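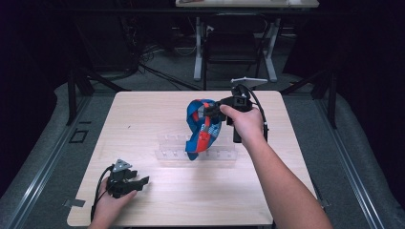
Droka asked at the last session whether the linkage could be replaced by a plain sliding jaw, which would save four pivots and most of an evening's work. It could, and a short answer is given in section 2. The slide binds when the load sits off center, and soft goods nearly always load the jaw off center.

Building a Hand-Held Gripper, Part 2: Fingers, Pads and Soft Goods
Course notes, Rondholm shared workshop
Notes by Knut Stüber

1. Scope

Part 1 covered the body and the handle. Part 2 covers everything forward of the body: link arms, bushings, mounting blocks, pads. Bring both grippers of your pair. A pair should be built from one set of parts and adjusted together, or the two hands will close differently and the operator will compensate without noticing.

2. Linkage or slide

A parallel linkage carries each fingertip on two links. The tip keeps its angle while it travels. It also moves along a shallow arc, so the reach changes slightly between open and closed. For thick fabric this can be ignored. For a strap lying flat on the table it cannot, and the height has to be set with the jaw nearly closed.

A slide has no arc. It needs a long bearing surface for its width, and that length adds bulk exactly where the tool must fit between objects. If you still want to try one, make the carriage at least twice as long as the overhang of the finger.

3. Bushings

Press the bushings in square, using a vise and a flat block. Do not use a hammer. Check each arm on its pin before assembly: it should fall under its own weight and have no side play you can feel. If it sticks, ream the bore. Do not sand the pin.

4. Pads

The pad is a wear part. Bond it to the mounting block and keep the block on screws, so that the whole tip can be changed at the bench.
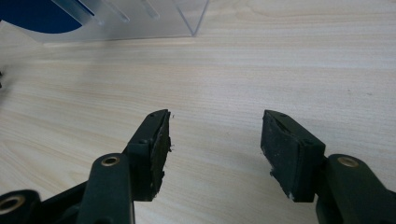

Fig. 2. Fingertips, open. Note the pad edges and the two screws on each block.

Replace a pad when its edge is ragged enough to catch thread, or when debris will not brush off. Change both pads of a gripper together. Inspect every 100 closures while you are still choosing a pad material. Clean the block down to bare plastic before bonding, and leave the new pad clamped overnight.

5. Caps and straps

A strap is gripped across its width and has one sensible grasp. A cap has several, and they behave differently. The brim is stiff and holds its angle once clamped. The crown folds, and the folds can hide the edge you meant to take. Bring one finger inside the opening and one outside, close slowly, and lift about 10 mm before moving sideways.
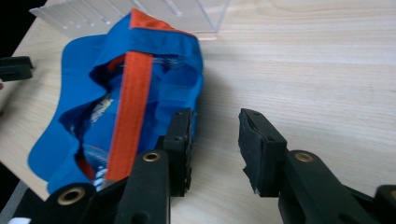 According to Duggan, the brim should be the default grasp and the crown should be left for the second hand. I would accept that for placing a cap on a stand. For turning one over, start at the crown.

6. Before Part 3

Fit new pads to both grippers and log the jaw opening at full travel for each. Mark the left and right tips on the back of the block. The Cotadeo cable guides will be handed out in February, so leave the cable loose at the body until then.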